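4.2 Finding the rim from the wrist view

Plustau takes its view from between the fingers, so the planner sees what the gripper is about to touch and very little else. We have grown fond of this. A close view of a bin gives the rim as one long, smooth curve, and a curve like that is a lovely thing to fit. The rim module keeps the last 12 camera views, fits the lip in each, and passes a single estimate to the planner — no depth sensor is involved at any stage.

Garments are harder. Folds move, trim looks like an edge, and a sleeve opening can pass for a hem. For these we use the Jundden segmenter with its cloth head, and we ask it only for a region and a confidence score. 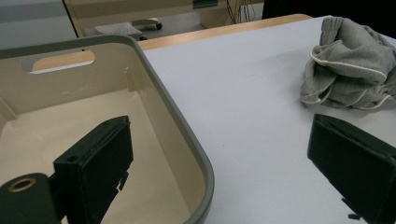

Figure 9. Wrist view with the storage bin at left and a grey knit garment on the table at upper right. Both fingers are in view.

Views such as Figure 9 are where the two modules have to work together. The rim and the garment lie on opposite sides of the image, and the fingers hide part of the bin. We mask the fingers with a fixed template before fitting. The handle cutout deserves a mention too: table edge and floor show through it, and our first version happily took the slot for a second rim. Rejecting any closed loop that lies inside the bin wall cured this in two lines of code, which pleased us a great deal.

The planner then works in the bin's own coordinates, so a small shift of the bin calls for a new fit but no new plan. Section 5 compares this with the Marino baseline, which plans in table coordinates throughout.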